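I bought the Garkier quilt in January to replace a down comforter that had started leaking feathers at one corner. It has been on the guest bed since then, and on my own bed for 12 nights when the furnace was being repaired. I paid $39 for the full/queen size at the Stornmont outlet. The same quilt was a little more on their website, before shipping.

The shell is cotton and the fill is polyester. The label says to machine wash cold and tumble dry low. I have washed it 6 times. The first wash turned the water a little gray, so do it alone or with dark towels. After that I had no trouble with color coming off on the sheets.

Shrinkage was small. It lost an inch in length and less than that in width, and it still covers the sides of a full bed. On a queen it is short. My sister-in-law, Vasiliki Karras, has the same one on a queen with a deep mattress and the sheets show on both sides. If you have a pillow-top, buy the king.

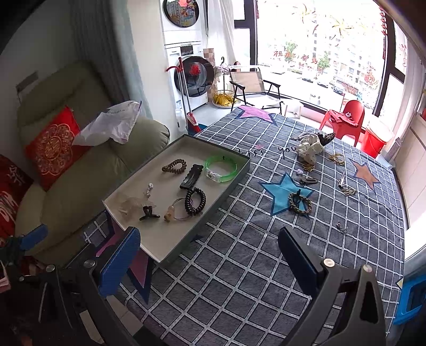 Navy quilt with the star print, on the bed.

Warmth is moderate. With the bedroom at 62 degrees I was fine under the quilt and a flat sheet. Below that I added a wool blanket. The down comforter was warmer, but it was also too hot from April on, and I expect to leave this one out most of the year.

The stitching is the weak point. The quilting lines are machine sewn with a long stitch, and two of them have come loose near the foot of the bed. I tied them off with navy thread and they have held through three washes. The binding around the edge is better. It is folded double and sewn down on both sides, and there is no fraying so far.

I compared it with two others. The Faleck quilt has tighter stitching and heavier cotton, and costs more than twice as much. It takes two dryer cycles and a third if you pack the drum with anything else. The Tănase is thinner, closer to a bedspread, and slid off the bed most nights. Leonidas Panagiotou, who lent me the Tănase, puts a fleece blanket under his to stop that, and it does help.

Stornmont's site shows over 2,000 ratings for the Garkier, and the low ones I read were mostly about size and loose threads. I agree with both complaints.

Returns are 30 days with the tag on. Check the seams on all four sides before you cut the tag off, and hold it up to a window to look for thin spots in the fill. Mine had one near the middle, too small to bother with.

I would buy it again for a guest room or a kid's room. For a bed that gets used every night I would save up for the Faleck.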